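Questions I get about sorting electrical bits

I run the small parts bench at Uridham and I get asked the same things most weeks, so I've put my answers in one place. It's all about tidying and storing the stuff (for wiring questions, please ask a qualified electrician!).

My own table, with the distribution box in the middle and the switch and socket plates over to the left:
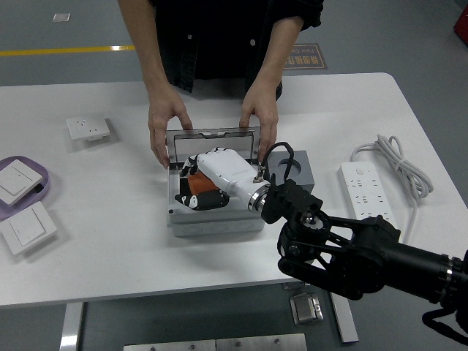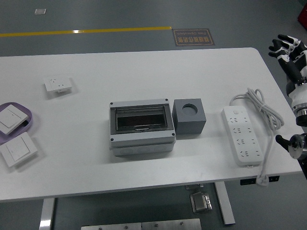 Do I need to take everything out before I start?

I would, yes. Clear a table, put the biggest thing in the middle and work outwards. I used to rummage in the crate and I bought the same socket plate 4 times, which still annoys me.

What do you keep in trays?

Switch plates, mostly. They scratch if they rattle about with screws, so they get a shallow tray with a rim and nothing else goes in it. Mine's lavender and I'm very fond of it.

Is it all right to store things inside an old distribution box?

An empty one that isn't connected to anything, fine. I like a see-through cover as you can check what's in there without opening it. Don't force the lid, though – replacement hinges from Skinex took me 25 days to get hold of.

How should I put away an extension lead?

Unplug it, coil the cord in big easy loops and tie it with something soft. Please don't wind it tightly round the strip! Libor Zeman does his in a figure of eight and swears by it, so try that if yours always tangles.

Can I drop off spare plates?

Yes please, Monday mornings, clean and with their screws in a bag. Ask for Gervasio Orellana if I'm out. We can't take anything cracked or scorched.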